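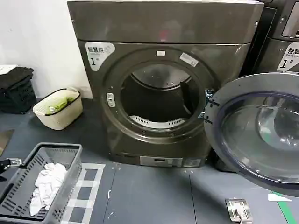 Branier Opens Self-Service Laundry Room at Toreo Residence

Numbered washers and dryers, longer hours and a folding area for residents

July 2024

Branier, which runs shared laundry rooms in apartment buildings and student housing, has opened a new self-service laundry room on the ground floor of the Toreo residence. The room is for residents and their guests. It replaces the smaller laundry in the basement, which closed at the end of last month and will be turned into bicycle storage.

The new room has front-loading washers and front-loading dryers in dark gray. Washers and dryers are numbered separately, so there is a washer number 1 and a dryer number 1. The number is on a white label on the front of the machine, to the upper left of the door. The labels are in Chinese. Labels on the washers begin with 智慧洗, "smart wash," and labels on the dryers begin with 智慧烘, "smart dry." Residents should check the label as well as the number before they pay, as a payment made for the wrong machine has to be refunded by hand and can take 3 working days.

The room opens at 6 a.m. and closes at 11 p.m. every day, including holidays. The last wash should be started no later than 9:30 p.m. so that there is time to dry the load. The old basement laundry closed at 8 p.m. and was locked on Sundays. Longer hours were the most common request when Branier asked residents last winter what they wanted from a new room.

Prices

A wash costs 3 dollars at any temperature. A full drying cycle costs 2 dollars. Prices are the same at all hours and will not change before the end of the year. Detergent is not included and is not sold in the room. Residents may use liquid or powder, but should keep to the smaller amount given on the package. Too much soap leaves residue in the clothes and makes the rinse less effective.

Payment is made with the Draltarico laundry card, which residents can pick up at the front desk during office hours. The first card is free. Credit left on the old basement cards will be moved to the new card when the old one is handed in, and this can be done until the end of August. After that the old cards can no longer be read and the front desk will not be able to see what was on them.

Using the washers

Clothes should be sorted before they go in. Pockets should be emptied, zippers closed, and bras and other items with hooks placed in a mesh bag. The drum should be filled loosely, with a hand's width left free at the top. Large comforters should be washed alone.

The door has to be pushed shut until the latch catches. If a sleeve or the corner of a sheet is trapped in the door, the machine may not start, and the fabric may be damaged if it does. The door stays locked during the wash and for a short time after it ends. Residents are asked to wait for it to release and not to pull on it.

Instructions for each program are posted on the wall by the entrance in English, Chinese and Spanish. The front desk has a large-print copy.

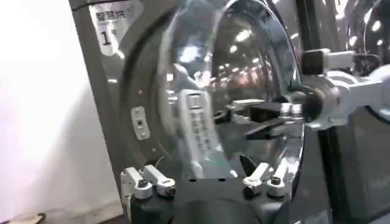

Using the dryers

Each dryer has a slotted lint filter at the lower front edge of the door opening. It should be cleaned before every load, including when the last user appears to have done it already. Lint goes in the trash can and should not be dropped on the floor or pushed behind the machines. A clogged filter makes drying slower and is a fire risk.

Wool, silk, rubber-backed mats, foam pillows and anything that has been in contact with cooking oil, gasoline or solvent must not be put in a dryer. Shoes may be dried only if they are in a bag made for that purpose.

A normal load of shirts, underwear and towels takes one full cycle. Heavy cotton such as jeans and bathrobes may need a second one. Shaking out each piece before it goes in helps, as does stopping the cycle halfway to untangle sheets. When the load is out, residents are asked to look at the back of the drum for socks and to close the door.

Laundry left behind

Finished laundry may be taken out by the next person if the owner has not come back 15 minutes after the cycle ends. It should be put in one of the baskets on the folding table and not on top of the machines. Baskets belong to the room and should stay there.

Items still in the baskets at closing time are moved to a shelf in the office behind the front desk, where they are kept for two weeks. Anything not collected by then is washed again if needed and given to the clothing bank on the next street. Single socks are thrown away.

Cleaning and repairs

The room is cleaned every morning before opening. The floor is swept and mopped, the trash is taken out, and the door seals on the washers are wiped down. Once a week a longer cleaning is done, which includes running the washers empty on a hot program and vacuuming the vents. Notice of this will be posted on the door, and some machines will be out of use for part of that morning.

Between cleanings, spilled detergent should be wiped up with the paper towels provided. A wet floor is slippery, and dried powder is harder to remove than fresh.

Faults should be reported by phone or at the front desk. The report should give the type of machine, its number and what it was doing when it stopped. If laundry is locked inside a washer, the machine should be left alone until someone from Branier has come. Repairs are carried out by Zariņš, the service firm that also installed the machines. Its technicians are on call six days a week and aim to visit by the end of the next working day. Money lost to a fault is put back on the resident's card.

Noise and neighbors

The ground floor location was chosen so that residents no longer have to carry baskets down the basement stairs, and so that the room can be reached by elevator and by wheelchair. It also puts the machines closer to apartments than before. The machines stand on vibration pads, and the wall on the apartment side was lined with insulation during construction. Residents on the first two floors who are bothered by noise are asked to tell the front desk at what time they heard it, so that Branier can check which program was running.

Phone calls on speaker and music without headphones are not allowed in the room. Children are welcome with an adult and should be kept away from open machine doors.

Opening offer

Until the end of August, the first 50 residents to register a Draltarico card will receive credit for one wash and one drying cycle. The credit is added at registration and does not expire. It cannot be exchanged for cash or passed to another card. Each apartment can claim it once.

A short introduction to the machines will be held in the room on the first two Saturday mornings in August, starting at 10 a.m. It covers sorting, choosing a program, cleaning the lint filter and paying with the card. There is no need to sign up. Residents may bring a load of laundry and run it during the session at the normal price.

Other buildings

The Toreo room is the first of two that Branier is opening this year. The second, in a building for older tenants, is under construction and will have lower folding tables and seating beside the machines. An opening date will be given once the plumbing has been inspected.

About Branier

Branier plans, equips and runs shared laundry rooms for building owners. With the opening at Toreo it runs 68 rooms. Building owners pay no purchase price for the machines and receive a share of the income from each room. Branier is responsible for cleaning, repairs and replacement for the length of the contract.

Contact

Questions about cards, refunds and lost laundry: front desk, Toreo residence, weekdays 8 a.m. to 5 p.m.

Questions from building owners and the press: Branier, communications office. A floor plan of the room and the full price list are available on request.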